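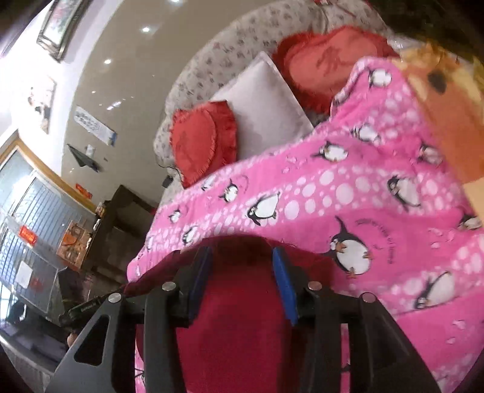 Penguin blanket on the sofa, gripper closest to us

Attached to the first post by kollik_road

kollik_road
Hello all, and sorry in advance for the length, I never could write a short post. My nephew and I have been arguing over supper about whether a machine can do plain household chores yet, and I said I'd bring it to you people. My test would be a blanket. Never mind backflips! I want something that can walk up to a sofa with cushions on it and a big soft blanket, find the corners, fold the thing and put it down nicely. Can any of them do that today, in a regular house, without an engineer standing by?

Elie Harb
Depends what you mean by fold. I worked on the packing line at Fladberg for 7 years and we had an arm that handled flat cartons all day long and hardly ever fussed. Then somebody tried it on cloth sacks and oh my, what a week that was. A carton has edges. A blanket has whatever shape it fell into, and finding a corner in that heap is most of the work. I'd say two fingers can do it, slowly, if the blanket isn't too heavy. In a regular house, no, not for a good while yet.

atthorpe_mender
I'm going to disagree with Elie, kindly. Busy prints like those penguins and bubbles may well help, because there's so much for the software to hang on to. It's the plain white sheets I'd worry about. And who says it has to be quick? If it takes 3 tries while I'm at the store, that's fine by me.

Elie Harb
Fair, but you'd come home to a blanket AND two cushions folded into it. The pattern tells you where you are on the top layer. It doesn't tell you what's tucked underneath.

Abla Masri
I clean houses (and the Abou Jaoude bakery on weekday mornings), so maybe I count as the competition. Folding is the small part, dears. I shake the blanket out first, feel for crumbs, decide if it needs a wash, plump whatever is behind it. My hands do that while I'm thinking about dinner. If a machine cost around 3000 dollars and only did the folding, I'd tell my clients to keep their money and teach the kids.

kollik_road
Abla, my nephew is one of those kids and he folds like a raccoon. But I take the point about the crumbs.

atthorpe_mender
Shaking out might be easier than folding, you know. Grab, lift, wiggle. I'd still put it on the list for October, when a few of us are meeting up to compare notes.

Elie Harb
Put me down for that. I'll bring a fitted sheet.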